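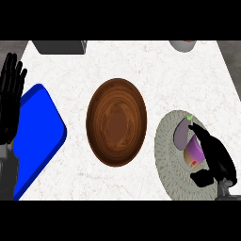

Vol. 8, No. 4

From the Poetry Desk

I've been reading submissions since February and I have opinions! Bear with me, the useful stuff (deadline, reading night, what we pay) is further down, and you can skip to it if you're in a hurry.

First, thank you. We had 400 poems come in for the summer number, and I read every one of them, most of them twice, a good many at the kitchen counter with my coat still on. We have room for 40. I did the math on that the first night and then tried not to think about it again, because it makes me sad and I start saying yes to everything.

A few things I noticed. There were a great many rivers this year. I love a river poem, I have written more than my share of river poems, and we're printing three of them back to back in the middle of the issue so they can argue with each other. There were also a lot of grandmothers, a surprising run of poems about dentists (two made it in!), and hardly any sonnets. If you have a sonnet in a drawer, please send it for the winter number. I'm serious. I miss them.

The poem I keep going back to is Roswitha Schwaiger's "Inventory for My Brother," which opens the issue. It's a list poem, and I'm usually grumpy about list poems, but this one sneaks up on you. She goes through the contents of his truck after he moves overseas — the ice scraper, the gum, a map of a county he never lived in — and somewhere past the halfway point you realize she's been talking to him the whole time. I asked her how long it took and she said four years, with most of that spent taking out the adjectives. Her first chapbook, Salt Ledger, is coming from Avetti Press in the fall, and I've already ordered two copies because I know I'll give one away.

Speaking of Avetti, they're open to chapbook manuscripts through the end of July. Last year several of you asked me whether they take work that has already appeared in magazines. They do, as long as you list where each poem ran. Keep it under 30 pages and please, please number them.

I also want to say something about cover letters, since I got into a long back-and-forth over this at the spring workshop. I don't need much. Your name, the titles, a line or two about who you are. You don't have to explain the poem. A couple of letters were longer than the poems they came with, and one of them told me the ending, and I was a little bit crushed because it was a terrific ending. You also don't need any publications to your name. Eleven of the poets in this issue have never been in print before, and I had a wonderful time writing those acceptance emails.

Now the practical part.

The reading for the summer number is at the Semaan Room, upstairs from the bookstore, in July. I'll send the date to everybody on the list as soon as the store confirms it. Doors at 6:30, we start at 7, and the open mic goes after the break. Sign up at the door, one poem each, and if it's an epic, pick your favorite part. The stairs are steep but there's an elevator around the back on the alley side. Ring the bell and somebody will come down for you.

We pay $40 a poem and two copies, same as before. The essay prize, which the Civska Fund is kindly backing again, is $1000 for a piece on any poet who isn't famous enough yet. The limit is eight pages, double-spaced. I'm not judging that one, so you can stop being nice to me at parties.

If you still need to send a bio or fix a line break, do it this week. I had one poet move a comma three times and then put it back, and I respected it enormously, but the printer is less patient than I am.

Oh, and our old submissions address bounces now. Everything goes through Vomov, and the link is on the guidelines page. If it gives you trouble, write to me directly and I'll do it by hand.

What I'm reading at home, for the person who always asks: an anthology of harvest songs I picked up for a dollar, with somebody's pencil notes all down the margins. Next to one of them it just says "no." I've read that page more than any other in the book.

See you upstairs!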